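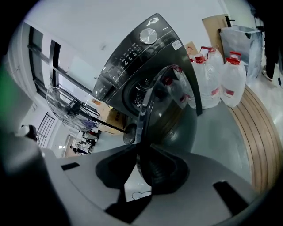

Shared Laundry Hours and the Quiet Period

o.lytvynenko_office
Residents of Urnov House are asked to comment on the proposed change to laundry room hours. At present the room closes at 9 p.m. The proposal would extend closing to 11 p.m. on weekdays, beginning Sun 20 September. Comments will be attached to the agenda as written.
Oksana Lytvynenko, Building Office

pradus_4th_floor
I support the extension. Residents who work a late shift cannot use the room at all under the present hours, and the laundromat on Ulitz Street closes before they are home.

m_shevchuk
I must object. My bedroom shares a wall with the laundry room. The quiet period in the lease starts at 10 p.m. and makes no exception for common rooms. A spin cycle at 1,000 rpm can be heard clearly with the door shut, and 800 is only slightly better.

pradus_4th_floor
The lease also says that common rooms shall be "reasonably available." A single resident's wall should not decide the matter for the whole building.

m_shevchuk
It is three apartments, as the May survey recorded. I would accept 10 p.m. as the last finish, with no load started after 9.

unit143
Could the office clarify whether the hours refer to the start of a load or the end? The house rules are silent on this point, and most of the past disputes on this board have come from it.

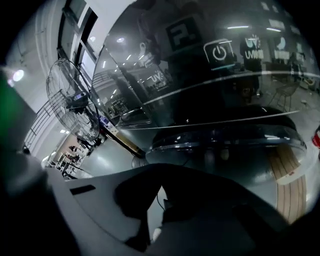 Closing time under the current rules means the time at which the door is locked, so a load must be finished and removed by then. The office accepts that this should be written down. Residents have also asked for larger signs, and the wording will be kept short. Lettering as plain as the white "2" and the "UV" on that dark glossy surface would be suitable, and should be legible from the doorway. A draft will be posted on the board before the vote.
o.lytvynenko_office

unit143
Thank you. With that definition I would support 10 p.m.

pradus_4th_floor
I still prefer 11 but will not oppose a trial at 10, provided that it is reviewed.

m_shevchuk
Agreed, if the review includes the three apartments concerned.

Search this board Enter keywords Go

Last updated: Sun 20 September

Contact the Building Office | © Urnov House Residents' Board | Back to top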